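4.2 How baby names were disclosed

The first part of the study dealt with the timing of birth announcements. In this section we turn to the name itself: who made it public, in what setting, and how the first report was worded. The material is the same set of 347 news items on births to well-known parents, taken from the celebrity pages of the papers and magazines listed in Section 3. Items that gave no name at all, 20 in total, were left out of the counts below but are discussed in Section 4.4.

We sorted the remaining items by source. In 217 of them the name came from a parent, through a post on a personal account or a statement passed on by an agent. The others came from a relative, from a public register, or from a remark made in an interview on another subject. This last group is small, but the items in it tend to be long, and they were the most often picked up by other outlets in our set.

Zawadzka (the second coder) noted early on that interview disclosures are written differently from the rest. A name given in a post is normally reported in the first sentence, with the weight and the hour of birth where these are known. A name given in an interview is often held back until the third or fourth paragraph, after the reporter has set out where the talk took place and what was on the table. Details of the home are common in these pieces. Kitchens come up more than any other room, and the writer will often mention an open drawer, a dish or the worktop before coming to the child.

We coded these household details on a simple yes or no basis. An item was marked "yes" if it mentioned at least one object or surface in the parents' home that had no bearing on the birth. Names of makers were recorded separately. Oreck appeared in the coding sheet under cleaning goods, and Hakala and Dadberg under furniture. The numbers for single makers are too low to support any claim and we do not report them.
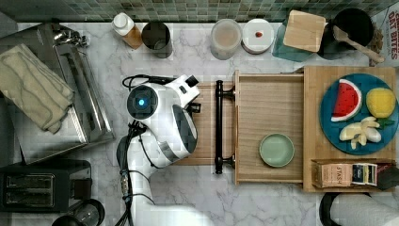

Figure 3. Open wooden drawer with a small pale green dish, beside a white marble countertop.

Agreement between the two coders was good for the source of the name and weaker for household details. Most of the disagreement concerned items in which the room was described only through the food or drink served in it. Hanna Zawadzka counted a cup of tea as a household detail and the first author did not. After talking it over we settled on the narrower rule, so that food and drink were left out unless the item also mentioned the thing they were served in. The items affected were coded again from the start.

A second problem was repetition. Many short items are rewrites of a longer piece published elsewhere, and they carry over the name but drop the setting. We used the Filtbridge tool to group items that shared long runs of wording, then read each group by hand to find the earliest version. Only that version was used when we looked at the order in which facts were given. The rewrites were kept for the counts of source, as they show which names travelled.

Unusual names were treated no differently at this stage. We had expected them to be explained more often by the parents, and in the interview items they usually were, with a line or two on the meaning or on who had first suggested it. In posts an explanation was rare. Reporters sometimes supplied one of their own, drawn from a dictionary of names or from the parents' earlier work, and in 10 items the parents later corrected it. These corrections were nearly always shorter than the original report and appeared lower on the page.

Nicknames caused some trouble in the coding. Where a parent gave a full name and a short form together, headlines tended to use the full form and the body text the short one. We recorded both and took the full form as the name disclosed. Where only a nickname was given, the item was coded as a partial disclosure and is taken up again in Section 4.3.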